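What does a lawyer do when they're keeping a secret?

Hi again! Radymyr Ostapchuk here, back with another of your questions about how courts and governments work. This one came from a reader in Melthorpe who heard a grown-up on the news say, "I can't talk about that, it's privileged." What on earth does that mean?

Let's make up a story first. Say Mayor Rarik runs a town called Cetham. Somebody says she spent the town's money on a fancy boat. (A mayor is not supposed to do that!) She's worried, so she goes to see a lawyer named Bondarchuk and tells him everything: where she was, what she bought, even the embarrassing bits.

Can the judge make Bondarchuk repeat all of it in court? Usually, no. What a person tells their lawyer to get legal help stays between the two of them. The long name for the rule is solicitor-client privilege, and I had to practise saying it in the car before I could do it without tripping over my tongue.

When I was a kid I thought this was terribly unfair. Why should a lawyer be allowed to keep quiet? But think about going to the doctor with a sore tummy. If you were scared the doctor would tell your whole class that you ate 18 marshmallows, you might fib about it, and then you'd get the wrong medicine. Lawyers need the true story too, or they can't give good advice.

Now, who does the secret belong to? Lots of people guess the lawyer. Nope, it belongs to the client! If Mayor Rarik decides she wants everybody to know what she said, she can let Bondarchuk tell. He can't just decide on his own because he's cross with her, or because a newspaper rang him up.

There are limits, though. Suppose the mayor says, "Help me write a fake receipt so I can trick the judge." That isn't asking for legal help, it's asking for help to break the law, and the rule doesn't protect it. And if there was already a real receipt for the boat, handing it to her lawyer doesn't turn it into a secret. The court can still ask to see it.

What about a mayor telling her best friend? Or her hairdresser? Sorry, Mayor Rarik, chatting to a friend doesn't count, even if the friend pinky-swears. A judge can ask a friend to come to court and answer questions.

The rules are a bit different from country to country, so if your family ever needs to know for real, ask a lawyer where you live.

Next time I'll be writing about juries and how people get picked for one. Keep those questions coming, I read every single one!
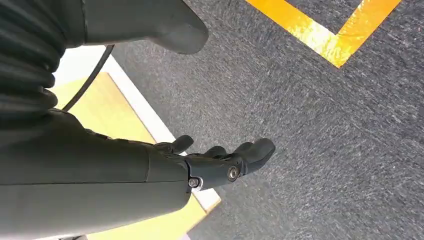
A dark grey robot hand, held slightly open above the floor.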